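Gallery: the gripper comparison at Rudlow

Welcome to the gallery from our gripper comparison! We had two arms, one long taped-up table, a pile of washing and far more opinions than we had fingertips to try them with. The idea was simple. Take the two sets of fingers we keep arguing over, the Prata and the Wevdale, fit each set to both arms, and see how they get on with cloth. Cloth is horrible for grippers. It slides, it bunches, it picks up double when you wanted one layer, and a finger that is marvellous on a cardboard box can be hopeless on a hem. So of course we were all very keen to start!

Each set had 100 tries, split between T-shirts and plain cloths, with the same person driving throughout so that nobody's steady hands gave one side a head start. We kept the closing force on setting 4 for the whole run. (We did argue about that as well. Setting 6 was the other favourite, and it will get its turn.)

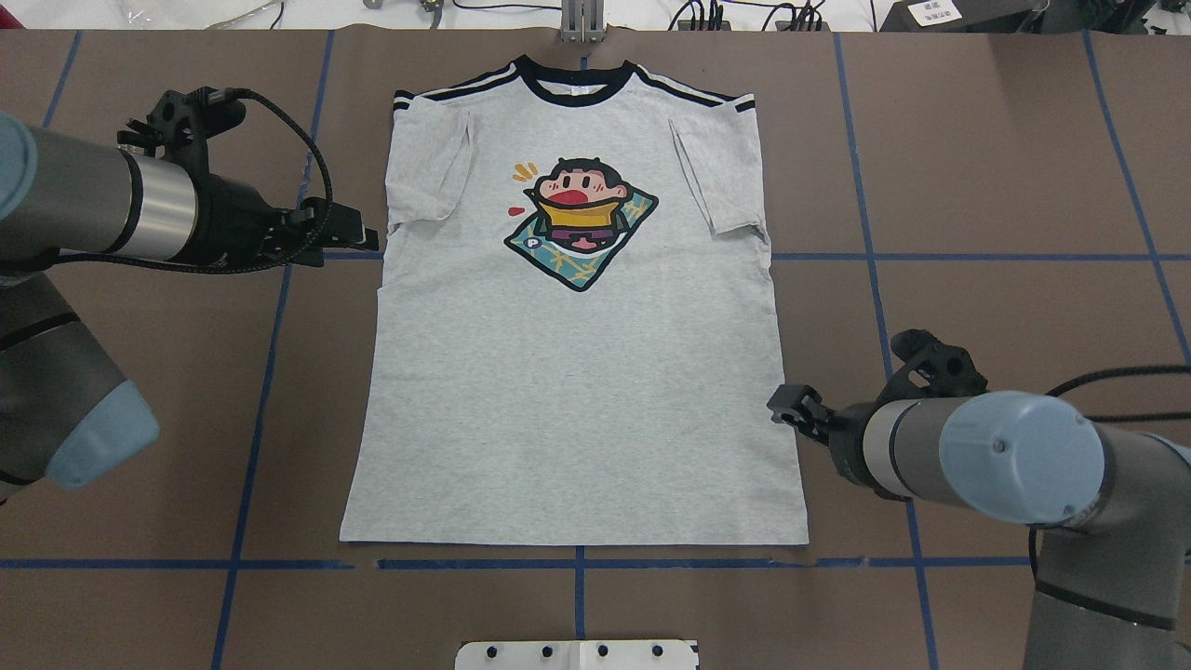 Sleeves were the bit I had been looking forward to most. You need to catch the edge of a single layer and leave the body of the shirt where it is, and the two arms have to agree about it. The Prata fingers have a bite to them that I really like. Come in low, close slowly, and they take hold of a cuff with hardly any fuss. They are less happy in the middle of a shirt, where there is no edge to go for, and you end up dragging the whole thing sideways across the table before they pinch anything at all.

The Wevdale set is the other way about. Softer pads, a wider closing, lovely on a loose fold and a bit vague on a thin edge. I went in thinking I would hate them and I have come round completely, at least for anything bigger than a tea towel. They also survive hitting the table, and I hit the table a lot in the first 40 tries!

A word on the blue tape, as two people have already written in about it. The grid gives us our start positions, so each piece of cloth goes down in the same place every time. Cheap, quick to put right when it lifts, and you can see it well from both the head camera and the side one. We tried printed markers in an earlier round at Tirness and spent half the day smoothing out their corners.

Flat cloths next, pulled by both arms at once. Judging the height is the hard part. Go a shade too high and the fingers close on nothing, a shade too low and the arm starts complaining. The side camera was a huge help with that and I would not want to run another comparison without one. 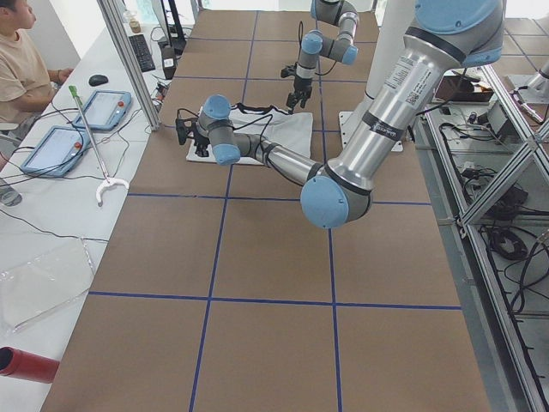
Judite Salgado wrote to say that she would have let the closing force vary between the two sets, as softer pads nearly always want a firmer squeeze, and that holding it at one setting probably made the Wevdale fingers look worse on thin edges than they are. She would also like to see the same tries with a heavier cotton.

Fair points, both of them, and the force question is going straight on the list. My own hunch is that a firmer squeeze will help on cuffs and spoil what I like about those pads on loose folds, but I would be delighted to be wrong. The heavier cotton is easy enough to arrange. The full table of results goes up in October, once the tries we marked as "sort of" have been watched again and put in one column or the other.

Gallery added 2025-09-22

Recent items
Taping out a table that stays taped
Side camera or head camera for cloth work?
The Tirness round: printed markers and what we changed
Changing fingertips without losing the screws
Cable loops at the wrist: a few things we tried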